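The Long Education of a Laundry Robot

By Elspeth Lindsay

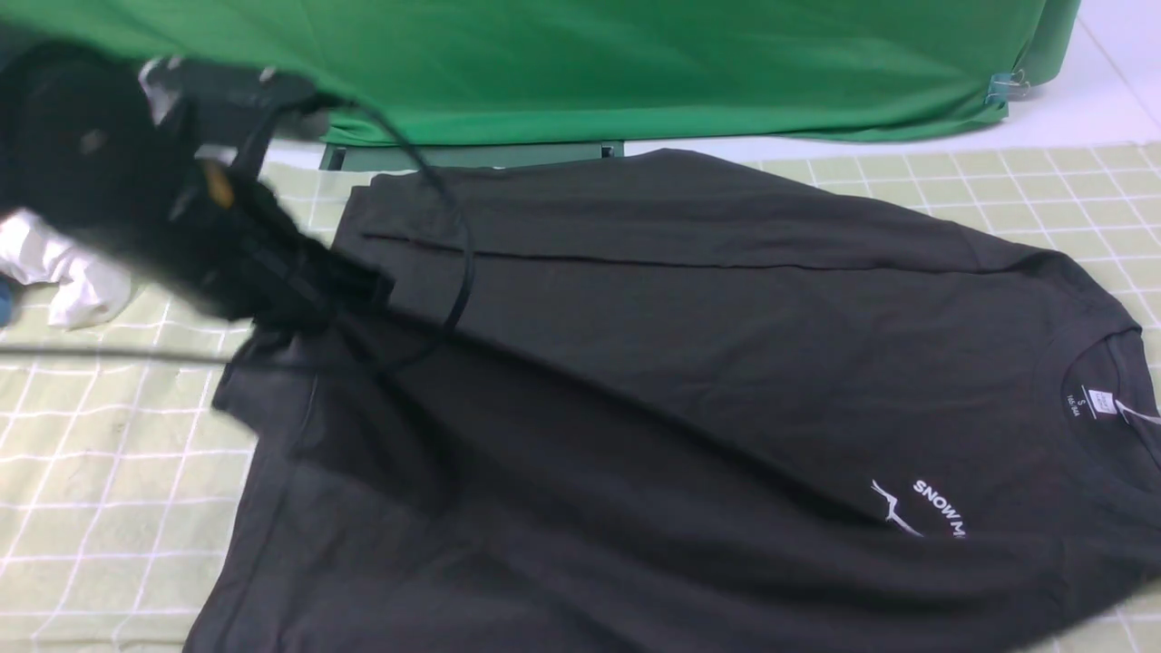

Zorica Todorova has folded the same T-shirt more often than any parent of teenagers, and she has done it without touching the fabric. She sits with a controller in each hand and steers a pair of black grippers by remote. When it goes well, the shirt ends up as a tidy rectangle. When it goes badly, the shirt ends up as a shirt, which is how it started, so no great harm done.

Her employer is Plirkari, a small company on the second floor of a former shoe warehouse in Burnside. Plirkari wants to sell a machine that folds laundry. To get there it has to show the machine how laundry is folded, over and over, by hand, in real time, at the speed of a person doing a jigsaw in ski mittens.

"People come in and ask where the clever part is," says Todorova. "I tell them I'm the clever part until further notice."

Each attempt is called a demonstration. The operator folds, the system records what the cameras saw and what the arms did, and the shirt is shaken out and thrown back on the mat. Then again. The target for dark T-shirts alone was 2000 demonstrations. The tally taped beside the coffee machine on the day I visited said 3193, and there was no talk of stopping.

Dark shirts, I learned, are a sore subject. On a white shirt a crease throws a nice shadow. On a black one it sinks into the cloth, and the software has to work out where the top layer ends and the bottom one begins from a few faint wrinkles. I asked Reinaldo Rocha, who trains the models, whether he'd considered asking customers to wear lighter colors.

"It's come up," he said.

Sleeves are the other problem. A human folding a T-shirt does something vague and quick with the shoulder, a sort of pinch and flip picked up from a mother or a retail job. Ask someone to explain it and they'll do it again, slower, and look at you. Teaching it through a gripper means breaking the flip into parts: find the seam, press down, close the fingers, lift only a little, drag. Grab too much cloth and the whole shirt comes along for the ride. Grab too little and you've made a very expensive gesture at nothing.

I was given a turn. Zinash Moges, who runs the operator shifts, put me at the controls with the cheerful air of someone handing a toddler a trumpet. My first fold took over 50 seconds and looked like something left behind at a bus station. I asked if my effort would go into the training data.

"We have a folder for those," she said, kindly enough.

The folder turns out to matter. Early on, Plirkari threw away every botched fold and kept only the lovely ones, and got a robot that was perfect right up to its first mistake. After that it had no ideas at all. It would carry on folding the air above a crumpled sleeve with complete confidence, like a waiter who has misheard the order. So now operators are asked to mess up on purpose, then fix it. Todorova is said to be the best in the building at messing up. She drops a hem at just the right moment, lets the shirt slump, and brings it back.

Ebbe Nyberg, who founded the company after quitting a job in hotel linens, told me he still folds his own clothes at home. He does it badly. His wife has suggested he come in and be retrained on the good data.

The next garment on the schedule is the hooded sweatshirt. Moges has asked for two extra operators and a better chair.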